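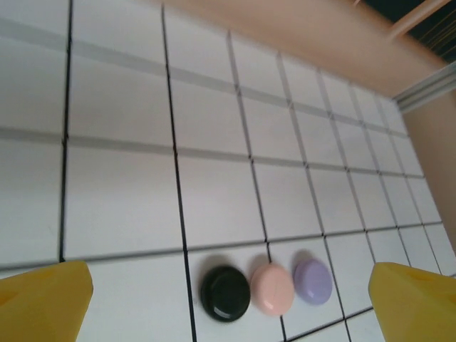
Attachment 1 – white grid board, close view

Ticket: Foltstead flu surveillance feed, positivity rate over 100% for one district
Status: open
Priority: normal

The weekly positivity rate for Suvutthorpe shows as 300% on the public page. Plerport and Sala display normally. The lab file for Suvutthorpe has 18 positives in 70 tests, so the page should read 25.7%.

Steps taken:
Cleared page cache, no change.
Reloaded the lab file by hand, no change.
Compared column headers with the June file. The July file has an extra column, "repeat tests," ahead of "total tests."

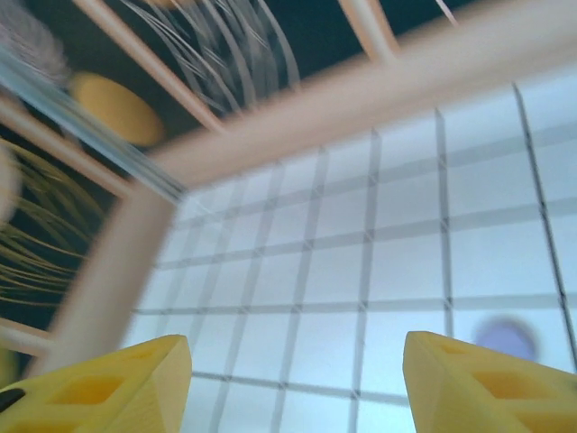 The import script reads columns by position, so it is dividing by the repeat tests. Correcting the column order in a test copy gave the expected rate. The other two districts still send the old layout – their files load without errors.

Friday, 4 p.m.: asked the lab whether the new column is permanent. Suvutthorpe rate hidden on the public page until then.

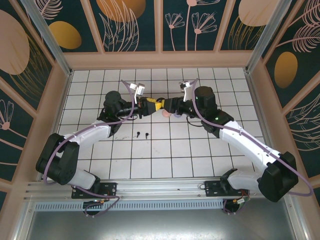 Hye-jin Yeo: The column is permanent. Please match on header name and rerun July. Earlier months use the old layout and can stay as they are.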